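Teaching the drum tap by hand or by joystick?

plisar_fan
I've been doing the drum task for 48 demos now, all by remote, and my taps still come out mushy. Anyone guiding the arm by hand instead? 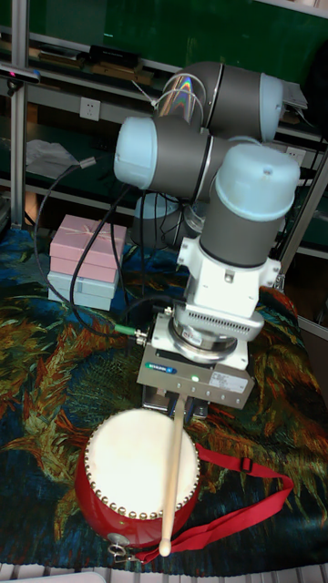
My grip on the stick is fine, I think. It's the wrist angle I keep fighting!

brandon640
By hand, every time. You feel the skin push back.

okra_loop
Disagree! Your hand hides the bounce (and you tire out after 5 tries). Slow the remote down first.

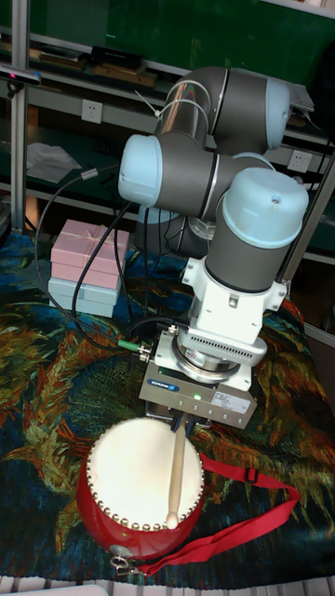 I'd also start lower, with the tip near the skin.

plisar_fan
Ok, trying slower tonight.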